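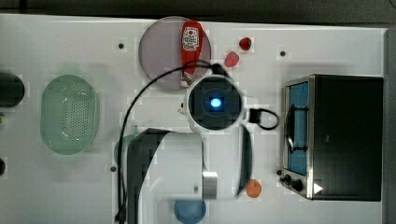
Notes on Clearing and Resetting the Kitchen Table

Posted 01/04/2025 by Nasrin Ranjbar

Readers of this page will recall that in December I undertook to review the contents of my kitchen in Ostmont, one surface at a time. The table has now been completed. It is a white table and it receives everything that has no other place to go, which accounts for the delay.

The procedure adopted was a simple one. All items are brought to the table, set out with space between them, and assigned to one of two groups: those which remain in the kitchen and those which leave it. No item may return to a cupboard before it has been assigned. I allowed 50 minutes for the exercise and required nearly 38 of them for the drawer beside the stove alone.

The large round plate is retained. It is a translucent plate of a gray-mauve shade, and I have been asked more than once whether it belongs to a set. It does not. It is too wide for the upper shelf and will henceforth be stored upright behind the baking trays.

The pale green colander is likewise retained. It is oval, and for some years I regarded this as a defect, as it does not nest with the round bowls. It does, however, sit well across the narrow sink, and it is in use most evenings for pasta or for rinsing beans. The second colander, a metal one purchased from Pinunix, has been passed to my neighbor Mrs. Tạ, who had requested it.

Ketchup presents a separate question. The household policy has been that one bottle is open at any time. The review established that three were open, in three different places. The red squeeze bottle is now the bottle of record and will be kept in the refrigerator door, cap down. The other two have been used up in a meat loaf, the recipe for which I may publish at a later date.

Small items were the most difficult to assign. Anything shorter than a teaspoon tends to migrate to the back of a drawer and remain there. A shallow tray has been designated for these, and it will be emptied on the first of each month — without exception, although my brother has already applied for one.

In total, 25 items left the kitchen and nine were moved to other rooms. Buko, the cat, was present for much of the proceedings and has been informed that the empty carton is not a permanent fixture.

The pantry is scheduled next. Correspondence regarding the storage of lids is welcome, particularly from readers whose cupboards are less than a foot deep.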